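The Letter From Paveneck

In March my aunt died, and she left me the house in Paveneck with everything in it. I had visited this house only two times as a child. I remembered a white kitchen, a smell of apples, and a clock which was always slow.

The lawyer gave me the key in an envelope. He said that the bus from Pickering goes there twice a day and that I should not miss the second one.
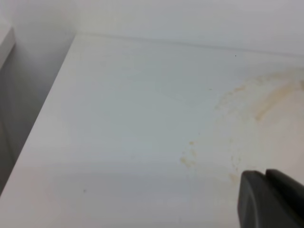
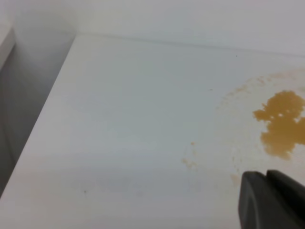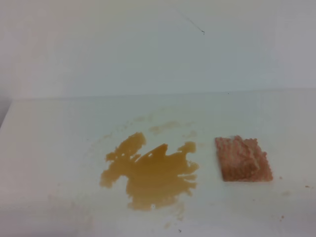
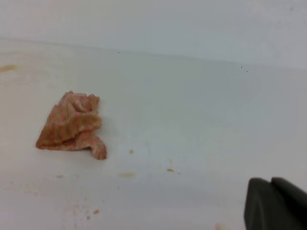

Graham Tapley thought that I should sell the house at once, before the summer, and that a person who keeps an old house for the sake of an old woman will soon become old too. He told me this on the telephone, very loudly, as if the distance between us was the problem. I answered that I would think about it. He said that thinking also costs money.

I did not sell it. I slept in the small room over the stairs, and in the evenings I read my aunt's letters.

She had kept all of them in a suitcase under the bed. They were tied together by year, with kitchen string, and on every bundle she had put a piece of paper with a number. The last number was 109. I don't know what she was counting. It could not be the years and it was not the letters, because there were many more of those. Most of them came from a woman called Gurkerska, who never wrote her first name, and who lived in Cistdale, on the other side of the hills.

They wrote to each other about small things. The price of coal. A goat which had learned to open a gate. If the snow was early or late. Gurkerska had a strong hand and pressed the pen so much that I could feel the words on the back of the page. In one letter she wrote only, "I have waited at the bridge until it was dark. I understand." The next letter in the bundle was about plums.

I read this one many times. I looked for the letter that my aunt had sent before it, but of course her own letters were not in the suitcase. They were in Cistdale, if they were anywhere. I had only one half of a conversation, like when you sit in a train and a stranger speaks on the telephone.

On the fourth evening I found an envelope which was different from the others. It had a stamp on it but no mark from the post office. It was in my aunt's writing, and it was addressed to Gurkerska. She had closed it and never sent it.

I put it on the window sill and made tea. Then I put it back in the suitcase. Then I took it out again.

In the morning I asked the driver of the bus how one can get to Cistdale. He said that nobody goes there from this side. There is a path, and it takes the whole day, and at the top there is a hut where you can sleep if the roof is still on it. Or I could go back to Pickering and change two times. He looked at my shoes and said that I should change two times.

It was raining when I arrived. Cistdale has one street, and the houses stand with their backs to it, as if they had been offended. At the shop I bought bread, so that I would have a reason to ask. The girl behind the counter called something up the stairs, and a voice answered, and the girl said, "The last house. Knock hard, she doesn't hear the first time."

I had not thought that she could be alive. All the way in the bus I had imagined a grave, and myself standing there with the envelope and a serious face. I walked to the end of the street with the bread under my coat.

I knocked, and I waited, and I knocked harder.

The woman who opened was very small. She did not look at me at all, she looked at the envelope in my hand, and she dried her fingers on her apron, one after the other, before she took it.

"She always was slow," she said. "Come in, you are letting the rain on my floor."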